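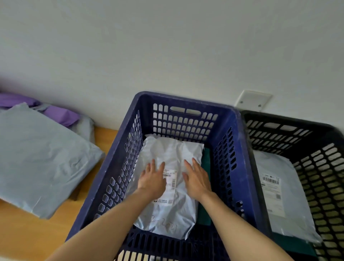 Pesby reckons the starter is fine and it's the flour that's gone off, and wants the last two bakes struck from the book until we've tried a fresh sack. I said no to striking anything but yes to the fresh sack, so that's where we are.

Home | Notebook | Bakes | Suppliers | Contact

7th June
Posted by the test kitchen

Right, rye again. Same recipe as the last go: 700 g of flour for the pair of tins, starter fed the night before, salt in late. Left it 6 hours on the shelf by the window and it had hardly moved. Smelled all right – a bit like pear drops, if I'm being picky – and the top had gone dull and slightly cracked. Baked it anyway. Dense as a doorstop, with a gummy line along the bottom. Ate two slices with butter all the same.

Then I did what I should have done at the start and split the starter into jars. One gets the old Haron flour, one gets the Abbasi stoneground, one gets half and half. Same water, same spoon, lids on loose. The Abbasi jar was up past its rubber band by lunch! The Haron one had a few sad bubbles round the edge and the mixed one was somewhere in the middle. So Pesby may well be right, annoyingly, though I'd like to see it happen twice before I say so out loud.

Grundska (the big oven, not the little one) is still running hot at the back. I had the dial on 220 and the back tin caught while the front one was pale. Turn the tins halfway through, please, whoever is on next. I've put a note on the door but it's already curling up from the steam.

Other bits. The postal parcels want putting by the scales from now on, as the bench is needed for shaping. The scales themselves drift by a few grams if you lean on the table, so don't lean on the table. We're nearly out of caraway. I found the good scraper – it was in the drawer with the string.

Next time: all Abbasi, a touch more water (around 30 g extra, it seemed thirsty), and a shorter prove if it's warm. Must write down the dough temperature as well, I forgot again.

Last updated: same evening, after the washing up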